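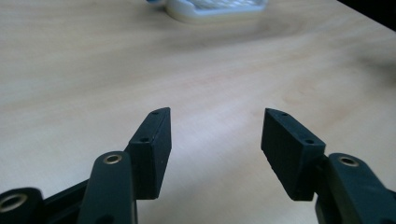

Impact wrench has gotten weak, is it the tool or my compressor?

Posted by tirekicker_mallet, 25/12/2025

Hi everybody, and happy holidays to those of you in the garage today instead of at the table! I have a Relladis half-inch air impact wrench that I bought used in October, and for the first few weeks it was wonderful, it took the lug nuts off my truck like nothing. Now it spins up fine in the air but as soon as it's on a nut it just sort of hums and hammers slowly. I run it off a 21 gallon compressor with the regulator set at 90, through a long coil hose (the skinny kind, I think it's quarter inch inside) with quick couplers at both ends. I've put in a few drops of oil whenever I remember. My brother-in-law thinks the hammers are worn out and I should buy a new one, but I'd hate to do that if it's something silly. I did change the hose around the time it started acting up, now that I think of it. Thanks in advance, you folks have always been so kind to me on here.

3 replies

oldshop1847

You may have answered your own question in that next to last line, my friend. A coil hose with a quarter inch bore is lovely for a blow gun or a brad nailer, but a half-inch impact is a hungry tool and it can't breathe through that. The gauge on your regulator says 90 with nothing moving, and then you pull the trigger and the pressure at the tool drops way down. If you can borrow a little inline gauge, put it right at the wrench and watch it while the tool is running under load. I did this years ago with an Illov wrench I was ready to throw in the river and was reading barely over half of what I expected.

So before you spend any real money, go to a straight 3/8 hose, as short as you can live with, and get high-flow couplers while you're at it. Then unplug the coupler, put 5 drops of air tool oil in the inlet, hook it back up and run the wrench for a bit in both directions, pointing the exhaust away from your face and your good shirt. Drain your tank too. If there's water in there it has been going through the tool, and the vanes can get sticky and gummy from it.

If it's still weak after all that, then your brother-in-law may be on to something, though I'd look at the vanes before the hammers. A vane kit is usually cheap, and it's a pleasant hour's work if you lay the parts out in order on a clean rag. Let us know how you make out!

Skiltent_fan

just get a cordless. I got the Skiltent one and never looked back, no hose, no oil, no noise from the compressor. mine does 300 ft lbs and that's plenty for lug nuts

tirekicker_mallet

Thank you both so much! I dug my old rubber hose out from behind the water heater and it says 3/8 right on the side. Put it on with the same couplers, oiled the wrench the way oldshop said, and it's a whole lot better, maybe not quite like it was in the fall but it broke all the lugs loose on the front left without any fuss. A fair amount of rusty water came out of the tank too, I'm a little embarrassed to say. I'll order the better couplers after the holiday and see if that gets me the rest of the way. The cordless does sound nice, but I've already got the compressor and my wife has opinions about that, so I'll stick with air for now.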